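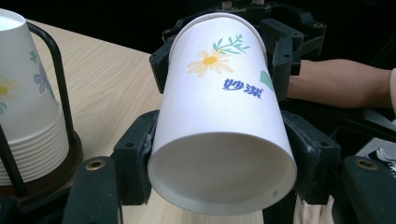 Paper cups keep sticking together in the holder
Posted in Kitchen and Pantry by Pui-shan Wu

I look after the drinks corner in a shared office. We have a black wire cup holder next to the hot water machine, and I keep the paper cups in it upside down in a stack. They are the plain white kind with a flower on the side. The name on them is 妙潔. They come in a plastic sleeve and I load the holder from that every morning before 9.

The problem is that people try to take one cup and get two or three. They pull the extra ones off and either put them back on the stack after they have had their fingers inside, or leave them on the counter, and then I have to throw them out. We went through 720 cups in January, and there are not that many of us. I would guess a quarter of them never had a drink in them.

I have tried loading fewer at a time. It helped a little, but then the holder was empty by lunch. I have also tried standing the stack the right way up, and people grabbed them by putting a thumb inside the cup, so I turned it back over.

Is there a way to load them so they come apart one at a time? Or do I need a different cup, or one of those tube dispensers that goes on the wall? I would like to keep the holder if I can. We rent, and I can't drill into the tile.

Salvador Frade
2602 posts

The sticking mostly comes from how tightly they were packed in the sleeve. When a long stack has been pushed together in a box, the cups wedge into each other and stay that way. If you slide the whole thing from the sleeve into the holder, you are keeping them wedged.

What I do at our place:

Wash and dry your hands. Take the stack out of the sleeve in short sections, maybe the length of your hand. Hold each section on its side, loosely, with one hand around the outside. With the other hand, twist the end cup a quarter turn and ease it out a little, then do the next one. You don't have to take them fully apart. You only want to break the grip between each pair. It takes me 90 seconds to do a morning's worth.

Then lower them into the holder, open end down, without pressing. This is where most people undo their own work. They push on the top of the stack to make it sit straight, and that jams them all together again. If it leans a bit, let it lean against the wire.

Keep it upside down. You were right to go back to that. People take hold of the base and the outside wall, and the rim and the inside stay clean. Wipe down whatever the bottom rim sits on, though. That lowest cup is the one that picks up coffee drips. I put a folded paper napkin under ours and change it when I refill.

Steam is the other thing to look at. You said the holder is next to the hot water machine. Paper takes up moisture and the walls get soft, and soft cups hold onto each other more. Move it to the other end of the counter if there is room. Keep the opened sleeve in a cupboard with the end folded over and a clip on it.

On the tube dispensers: we had one from Amberg at my last job. It was fine with the cups it was sized for and bad with anything else. If the rim was a little too narrow, four would drop out at once. You need to measure across the rim before you buy one. Some come with a stick-on backing so you would not have to drill, but I have not used that kind on tile.

Pui-shan Wu

Thank you. I do press down on them, every time. I will stop doing that. The counter only has one outlet so the machine has to stay put, but I can move the holder down past the tea tins.

How full do you fill yours? Mine comes to a little above the top ring of the wire.

Salvador Frade

A couple of cups below the top ring. If they stick up past it, people grab the stack from the side and squeeze, and that is how you get two. When only the base of the top cup is easy to reach, they tend to lift it straight up. I refill once after lunch.

Adanine

Get everyone a mug. We did this in our building and the paper cups went from boxes and boxes to one sleeve for visitors.

sarmiento_kitchen

Agree with most of what is above. One thing to add, check the sleeve before you buy a lot of them. If the cups at the end look squashed or oval, the box had something heavy on it and the whole sleeve will be hard to separate. I have sent some back for that.

Also put a small bin or a tray next to the holder with a card saying "extra cups here". People who pull out two don't know what to do with the second one. I use those for watering plants, sorting paper clips, and rinsing paint brushes with the kids. It does not fix the sticking but they don't all end up in the trash.

Pui-shan Wu

Update for anyone with the same problem. I loosened them the way Salvador said, moved the holder, and stopped filling it past the top ring. I have found 3 loose cups on the counter since I changed it, and before that it was more than that in one morning. I asked about mugs too, but we have no sink on this floor, so it will be paper for now.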